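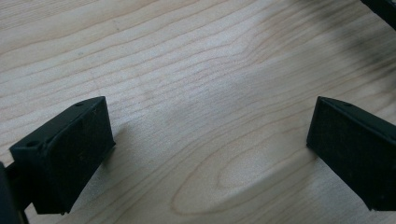 Staniforth Road Table Tops: Gallery

Posted by Liam Blackburn, Sep 27, 2025

We finish tops for desks, benches and kitchen tables in the shop behind the old Flemmont feed store. This page collects pale woods only. Darker tops are on their own page, along with the painted legs and frames.

Pale wood shows its grain differently depending on how the board was sawn. Straight lines come from one kind of cut, and the long pointed ovals that people call cathedrals come from another. Customers ask for both. If you have a preference, tell us before we start laying out, as we can't change it afterward.

Grain, close up
Wavy bands running on a diagonal, tight toward one side, with an oval figure opening out lower down. Fine dark flecks are normal in pale wood and we don't fill them.

Color
Cream to tan. Pale tops darken a little over the years, more so near a window. Move your lamp and desk pad now and then during the first summer or you will get a lighter patch under them.

Finish
Smooth, with a soft sheen. We use three thin coats and sand by hand between them. A high gloss can be done, but it shows every scratch and Marjorie Lockwood, who does our finishing, will try to talk you out of it.

Care
Wipe with a damp cloth and dry right away. No bleach, no scouring pads. Water rings can usually be rubbed out if you catch them the same week. For anything deeper, bring the top in and we will sand and recoat it for $75.

Sizes and prices
Small desk tops start at $300. A full dining top with rounded corners is $1,899, legs not included. Delivery inside the county is free. Outside it, call first.

Samples
Cyril Yeoman keeps a drawer of offcuts at the front counter, and you can take up to four home. Please look at them in the room where the table is going, in the morning and again with the lights on. Return them when you order.

The shop is closed for the first two weeks of July. Orders placed before then are finished in the order they came in.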